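Museum Collections Practice
Unit 2: Registration, Storage, and Loans
Course handout prepared by Josefien Schouten

Purpose of this unit

Students taking this unit are expected to understand how an object enters a museum, how it is recorded, and how it may leave again. The handout should be read before the seminar and kept for use in the written assignment. It refers throughout to the collection of the Sivasard Museum, a regional museum of archaeology and local history that holds 3153 registered objects. Students should bring their own copy of the Sivasard registration form.

1. Entry and acquisition

An object that arrives at a museum does not yet belong to it. Until title has passed, it is held on deposit and must carry a temporary number. The entry form records the name of the depositor, the reason for the deposit, the condition of the object on arrival, and the date by which a decision is due. Both parties sign, and the depositor keeps a copy.

Acquisition follows only when the museum has satisfied itself on ownership and on fit with the collecting policy. The Wouters bequest is the case studied in the seminar. It reached Sivasard as a mixed group of ceramics, lamp fragments, and household papers, and the family's letter named only the ceramics. The papers remained on deposit until the executors confirmed in writing that they were part of the gift. Students should note how long this took, and what could not be done with the papers in the meantime - they could not be lent, treated, or published.

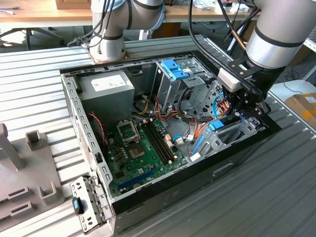

2. Numbering and the register

Each acquired object receives a permanent number, and that number is never used again, even if the object is later lost or transferred. The number is written in the register, marked on the object by a method that can be reversed, and repeated on the storage label.

At Sivasard the register was kept by hand in bound volumes before the records were moved to Bralta, the collections database now in use. The transfer brought old errors to light. Entry 3688 in the last bound volume described a "small red dish, chipped," and two different dishes in the store carried that number. The matter was settled from the donor correspondence. The bound volumes are still treated as the primary record where the database and the page disagree.

For the assignment, students will compare 76 database records with the matching handwritten entries and report any difference in measurement, material, or place of origin. Differences in spelling should be listed separately. 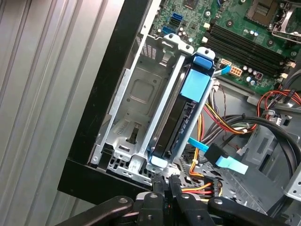
3. Storage and location control

A museum that cannot find an object has, for practical purposes, lost it. Every object must therefore have a home location and, when it is moved, a current location. Moves are recorded on the day they are made, by the person who makes them.

Storage areas are arranged by material. Metals are kept apart from organic materials, and textiles are stored flat where their size allows. Shelves are labeled by bay and level. Boxes carry the object number on the short side, in pencil or archival ink, so that it can be read without lifting the box down.

Location checks at Sivasard are carried out each August, when the upper galleries are closed. A sample is drawn from the database and traced to the shelf, and a second sample is drawn from the shelf and traced back to the database. Students often leave out the second direction in their written answers. It is the only one that will find an object with no record.
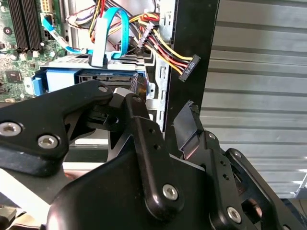
Loans out require the fullest paperwork of any procedure in this unit. The loan agreement names the lender, the borrower, the objects, the period, the insured value, and the conditions of display. A condition report is prepared before packing and checked again on arrival, and it must be specific enough for a stranger to use. For example: "silver screws present" is too little, while "two hex screws in the large left finger link, one smaller screw near its tip; upper edge of right fingertip pad slightly ragged" gives the next reader something to check. The same standard applies to a bowl, a brooch, or a painted panel.

In the Skalten loan, the borrower asked to extend the display period after the agreement was signed. The extension was granted by a signed amendment attached to the original. An exchange of messages would not have been enough.

Required preparation

Read the Wouters correspondence and the Skalten agreement in full. Prepare a one-page condition report on any object at hand, without naming the object, and exchange it with another student at the start of the seminar.

Comments

mk_registrar: Very useful, thank you. We still have two bound registers with overlapping numbers and I will be showing my manager section 2.

Lena: Is the one-page limit for the condition report with or without the sketch?

J. Schouten: Without. The sketch may go on the reverse.

tomasz: The link to the Skalten agreement asks me for a password.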